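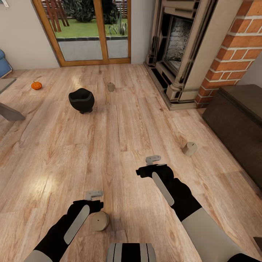

Light hardwood, long planks, straight up to the garden doors. My kind of floor!

Gridwood Floor Soap, Pale (item no. 319)

I've been making Gridwood in one form or another since I got fed up with floor cleaners that leave a film. You know the kind, where the room looks great until the sun comes in low and suddenly you can see every swipe of the mop. My soap is plain and a little old-fashioned (coconut and soybean oil, washing soda, water, and a bit of white pigment in this one), and it dries down to a soft, flat look. No shine at all. If you want shine, I'm going to be a terrible salesperson for you, because I don't carry anything that does it.

Pale is the version for oak, ash, maple, beech and anything else on the blond side. The pigment keeps those woods from going yellow as fast as they'd like to. Please don't use it on walnut or on anything stained dark, you'll get a chalky look in the grain and you'll be mad at me. Get the Natural for those, same soap and same price with no white in it.

How I use it

Shake the bottle. Really shake it, the pigment settles! One capful goes into a bucket of warm water and does 300 square feet, which covers my whole downstairs with a little left for the porch step. I keep a second bucket of clean water for rinsing the mop, then I wring it as hard as I can, go with the boards, and leave it alone to dry. There's no second rinse of the floor. The bit of soap that stays behind is what you paid for.

On bare or soaped wood, give it a stronger mix the first few times, two capfuls to the bucket. On oiled floors go easy and stick with one. On factory lacquer it cleans just fine, but it isn't going to soak in, so you may as well skip the pigment and order the Natural.
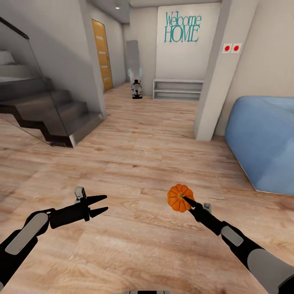
Hallways are where I get the most questions, mainly from people who mop the rest of the house once a month and can't understand why that one strip looks tired. It's the grit! Everybody's shoes go down the same line. Sweep it more often than you think you need to and the mop has a much easier job. A pale tan and beige floor like this one, with the visible grain and the faint streaks, is pretty forgiving between cleanings, though if yours is a wood-look plank and you aren't sure what it's made of, check the maker's instructions before you put any soap on it. And if you decorate with little orange pumpkins, put a saucer under each one. I left one on bare ash for most of a fall and the ring took me until February to get out (fine sandpaper, then soap, then more soap).

What you get

One 5-liter jug, a measuring cap, and a card with the mixing directions in big type. The jug is the stiff kind with a real handle. Gridwood is mixed in the back of the Nokthorpe shop and the labels are printed by Flarnon, who finally found me a glue that stays put when the jug gets wet. I've shipped 1,694 jugs of Pale so far and I still get excited when one goes somewhere new.

Smell: faint, sort of like a clean dishcloth. I don't add fragrance.

Keeping it: indoors, lid on, away from frost. If it does freeze it separates into something like cottage cheese and there's no fixing it. 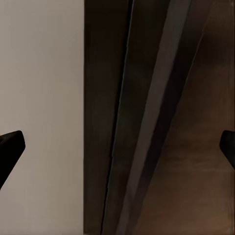

Goes well with

The Huenchumán cotton mop head, which is heavy and slow to dry but picks up more than any microfiber I've tried. Wash it on hot with no softener. I also carry the Gridwood spot bar for candle wax and scuffs by the back door. Rub it on with a damp rag, wait a minute, wipe it off.

Not sure which soap you need? Send me a picture of the floor in daylight and tell me how old the finish is, and I'll write back.

Estela Quezada

Last updated 3/22/20
Contact | © Nokthorpe | Back to top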